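Paiva Shop Floor Control
Section 7: Receiving Stock and Assigning Lot Numbers

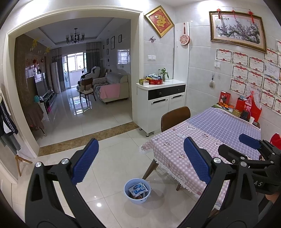 7.1 Before you start

Lot records can be created only by users in the Receiving or Stores group. If the Lots tab is grayed out, ask your system administrator to check your group under Setup > Users.

You will need:
The purchase order number
The supplier's delivery note
The material certificate, if the part is flagged Cert Required
A label printer set up as described in Section 3

Check that the site shown at the top right is the one you are working in. Stock booked to Flosthorpe cannot be issued to a job at Clurnwood until a transfer has been posted (see 7.5).

7.2 Booking in a delivery

1. From the main menu, choose Stores > Goods In.

2. Type or scan the purchase order number and press Enter. Open lines are listed in due date order. Closed lines are hidden unless Show All is ticked.

3. Select the line that matches the delivery note. Compare the part number and the revision letter. A delivery at the wrong revision must be booked to location QHOLD.

4. Enter the quantity received in the supplier's unit. Paiva converts it to the stock unit using the factor on the part record and shows both figures.

5. Enter the supplier's batch or heat number exactly as printed, including leading zeros. The field accepts up to 18 characters.

6. Choose a location. The default comes from the part record and can be overwritten.

7. Press F9 to post. The lot number appears in the status bar and a label is sent to the printer.

Note: Lot numbers are issued in sequence for each site and cannot be reused. A lot posted in error stays in the list with the status Void.

Caution: Do not switch off the terminal while the status bar shows Posting. If power is lost at this point, run the Unposted Receipts report before booking the delivery again.

7.3 Splitting a delivery into more than one lot

Use this procedure when one delivery note covers material from several batches.

1. Follow steps 1 to 3 in 7.2.

2. Click Split. A grid opens with one blank row.

3. Enter the batch number, quantity and location for the first batch, then press the down arrow to add a row.

4. Repeat until the Remaining figure reads zero. Paiva will not post a split with a balance left over. If the delivery is short, change the Received figure first.

5. Press F9. One label prints for each row.

The grid holds up to 15 rows. For larger splits, post the first set and open the same order line again.

7.4 Attaching a certificate

1. Open the lot record and select the Documents tab.

2. Click Add and browse to the scanned file. PDF and TIFF are accepted.

3. Set the document type to Material Certificate. Files saved as General do not release the lot.

4. Click Save. The lot status changes from Awaiting Cert to Available.

Note: The scan is copied to the server. Moving or deleting the original has no effect on the lot record.

7.5 Transferring a lot between sites

1. Choose Stores > Transfer and scan the lot label.

2. Enter the receiving site and the quantity. For a part transfer, the balance keeps the original lot number and the moved quantity is given a suffix (A, B and so on).

3. Press F9. The stock shows as In Transit until the receiving site scans it in.

In Transit stock is counted in the valuation of the sending site. This changed in the July release - earlier versions counted it at the receiving site.

7.6 Error messages

Error 711 - Order line locked
Another user has the line open. Wait for that user to close it, or ask an administrator to clear the lock from Setup > Sessions.

Error 1724 - No conversion factor
The supplier's unit differs from the stock unit and no factor has been entered. Add the factor on the Purchasing tab of the part record, then return to step 4 of 7.2. The batch number will need to be entered again.

Label does not print
Open the lot record and click Reprint. A reprint carries the letter R after the lot number. The barcode is the same.

Section 7 revised December 15, 2018. Prepared by Monique Cordier, checked by Léonie Vasseur, Flevstead Systems Documentation.

Next: Section 8, Issuing Material to a Job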